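2020년 6월 28일, 작업 노트

일요일인데 공방에 나왔다. 집에 있어 봤자 습도계 생각만 할 것 같아서. 장마가 시작되니까 나무가 전부 살아 움직이는 기분이다. 아침에 문 열자마자 상대습도 확인하고 바로 제습기부터 켰다. 악기 하는 사람한테 6월 말은 진짜 마음 졸이는 시기다!

오늘 목표는 Killora 의뢰로 만드는 작은 하프 두 번째 대(이하 2호기) 울림판 붙이기 전 최종 점검, 그리고 시간이 남으면 1호기 줄 장력 다시 보기. 결론부터 적으면 울림판은 안 붙였다. 이유는 밑에 길게 쓴다.

먼저 울림판 재료. Varnport에서 들어온 가문비 판재 중에 12월에 켜서 쌓아 둔 묶음을 썼다. 반년 정도 실내에서 말린 셈인데, 무게는 봄부터 거의 변화가 없었다. 2호기용으로 이어 붙인 판은 어제 저녁에 952g. 오늘 아침에 다시 달아 보니 눈에 띄게 늘어 있었다(저울 영점이 틀어졌나 싶어서 두 번 더 달았는데 마찬가지). 하룻밤 사이에 이만큼 물을 먹었다는 얘기다. 어제 퇴근하면서 제습기 물통을 안 비운 게 화근이었다. 물통이 차면 자동으로 꺼지는 걸 뻔히 알면서 또 그랬다. 문에 쪽지 붙여 놓을 것!!

판을 정반 위에 올려 놓고 곧은자를 대 봤더니 결 직각 방향으로 가운데가 살짝 떴다. 어제는 종이 한 장도 안 들어갔는데 오늘은 종이가 들어간다. 이 상태로 붙이면 가을에 마르면서 판이 줄어들고, 줄어들 데가 없으니 갈라진다. 작년에 한 번 당해 봤으니 두 번은 안 당한다. 그래서 오늘은 접착 포기.

대신 막대 사이에 끼워서 양면으로 공기가 통하게 세워 뒀다. 눕혀 두면 아랫면만 늦게 마르니까 꼭 세울 것. 위에 무게 올리는 건 이번엔 안 하기로 했다. 억지로 눌러 놓고 평평해졌다고 좋아하다가 풀자마자 돌아가는 걸 너무 많이 봤다.

그다음 살대(브레이스). 결이 비스듬히 빠지는 게 하나 섞여 있어서 뺐다. 쪼개서 확인했어야 하는데 톱으로 켠 걸 그냥 믿고 쓴 내 잘못이다. 겉으로 보이는 무늬만 보면 멀쩡한데, 옆면에 잉크를 한 방울 떨어뜨려 보면 결 따라 번지면서 방향이 딱 드러난다. 이 방법은 예전에 바이올린 하는 분한테 배웠는데 지금까지 배운 것 중에 제일 자주 써먹는 것 같다. 남은 가문비 토막을 쪼개서 새로 하나 깎았다. 끌질이 오랜만에 잘 먹어서 기분이 좀 풀렸다.

점심은 컵라면. 라면 물 끓이면서도 습도계를 쳐다봤다. 이쯤 되면 병이다.

오후에는 접착제 이야기. 아교를 쓸지 흰 목공본드를 쓸지 아직도 왔다 갔다 한다. 1호기는 아교로 했고 소리도 마음에 들었는데, 판이 넓다 보니 한쪽 바르는 동안 반대쪽이 굳기 시작해서 식은땀을 흘렸다. 방을 데워 놓고 하면 여유가 생기지만 지금 방을 데우면 내가 먼저 쓰러진다. 여름에는 아교가 덜 빨리 굳으니까 오히려 할 만하다는 말도 있고, 습할 때는 마르는 데 한참 걸려서 그동안 나무가 또 물을 먹는다는 말도 있다. 둘 다 맞는 말 같아서 더 골치 아프다.

자투리로 시험편을 만들어 봤다. 같은 판에서 나온 조각 두 쌍, 한 쌍은 아교, 한 쌍은 흰 본드. 클램프로 물려서 선반에 올려 놨고 내일 저녁에 떼서 부러뜨려 볼 생각이다. 본드 선에서 떨어지면 실패, 나무가 찢어지면 합격. 시험편 뒷면에 연필로 날짜랑 종류 적어 놨으니까 누가 버리지 말아 주세요(특히 청소 당번).
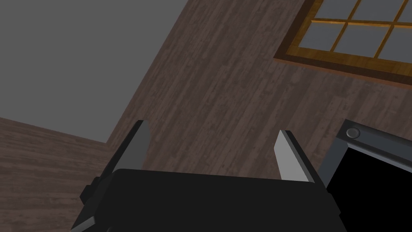 노트를 공유 폴더에 올렸더니 Qianru Ye가 금방 댓글을 달았다. 무게만 보지 말고 판 폭을 재라고, 결 직각 방향 폭은 습도를 그대로 따라가니까 같은 자리에 연필로 점 두 개 찍어 놓고 캘리퍼스로 매일 재면 저울보다 훨씬 믿을 만하다고 한다. 그리고 아교 쪽은 요소를 조금 섞으면 굳는 시간이 늘어나니 방을 안 데워도 된다고.

듣고 보니 폭을 안 잰 게 좀 창피하다. 바로 가서 점 찍었다. 위쪽, 가운데, 아래쪽 이렇게 세 군데. 첫 측정값은 울림판 옆에 붙여 둔 종이에 적어 놨으니 내일부터 같은 시간에 재서 이어 쓰면 된다. 요소는 재료상에 물어봐야겠다. 너무 많이 넣으면 접착력이 떨어진다는데 얼마부터가 많은 건지 모르겠다. 시험편을 한 쌍 더 만들까.

남은 시간에 1호기. 줄 건 지 3주 됐는데 아직도 음이 내려간다. 새 하프는 원래 그렇다고들 하지만 매일 조율하는 사람 입장에서는 지친다. 오늘 기준으로 저음 쪽 나일론은 거의 안정됐고 고음 쪽 몇 줄이 아직 말썽이다. 줄 28개 전체 장력을 다시 더해 보니 1,436N. 설계할 때 잡은 값보다 조금 높게 나왔다. 위험한 정도는 아닌데 울림판 배가 얼마나 올라오는지는 계속 지켜봐야 한다. 적당히 올라오는 건 정상이고, 줄 선 따라 부드럽게 휘어야지 한 군데가 꺾이면 안 된다. 손으로 쓸어 봤을 때 오늘은 괜찮았다.

조율핀 하나가 헐겁다. 밑에서 두 번째. 음이 내려가는 게 줄 탓인 줄 알았는데 핀이 조금씩 돌고 있었다. 빼서 구멍을 보니 입구 쪽이 살짝 벌어져 있다. 리머를 너무 깊이 넣은 것 같다. 고운 분필 가루를 묻혀 다시 끼웠더니 일단은 버틴다. 며칠 보고 안 되면 한 치수 굵은 핀으로 바꾼다. 굵은 핀은 Sasaki 상자에 몇 개 남아 있는 걸로 기억하는데 상자가 어디 갔는지 모르겠다. 본 사람 있으면 알려 주세요.

Khurram Warraich한테는 저녁에 메일을 보냈다. 2호기 일정이 밀릴 것 같다고, 장마 때문이라고 솔직하게 썼다. 답이 벌써 왔는데 급하지 않으니 갈라지지만 않게 해 달라고 한다. 고마운 말인데 은근히 부담도 된다. 덧붙여서 기둥 아래쪽 장식은 빼도 좋다고 해서 그건 정말 반가웠다. 장식 파는 데만 이틀은 잡고 있었으니까. 도면에서 지워야 함.

사포 이야기 잠깐. 지난주에 Gevon 사포를 새로 샀는데 가문비에는 별로다. 가루가 금방 끼어서 몇 번 문지르면 미끄러지기만 한다. 단풍나무 목 부분에는 잘 먹으니 그쪽으로 돌려 쓰면 되겠다. 울림판은 그냥 스크레이퍼로 마무리하는 게 제일 깔끔하다. 스크레이퍼 날 세우는 게 귀찮아서 자꾸 사포로 도망가는데, 오늘 마음먹고 두 장 다 세워 놨다. 버도 잘 넘어갔다. 얇은 대팻밥처럼 말려 나오는 걸 보면 왜 진작 안 했나 싶다.

내일 할 일
제습기 물통 비우고 퇴근하기(오늘은 비웠다, 확인했다)
울림판 폭 세 군데 측정, 무게도 같이
시험편 떼서 부러뜨리기
요소 구할 수 있는지 전화
Sasaki 상자 찾기
2호기 도면에서 기둥 장식 삭제
1호기 밑에서 두 번째 핀 확인

접착은 습도계가 며칠 연속으로 얌전해지고 판 무게가 952g 근처로 돌아오면 그때 다시 날을 잡는다. 호스를 배수구에 바로 연결하면 물통 걱정이 없어질 것 같은데 길이가 모자란다. 30cm만 더 길면 닿는다. 내일 철물점 들를 때 호스 이음쇠도 사 올 것.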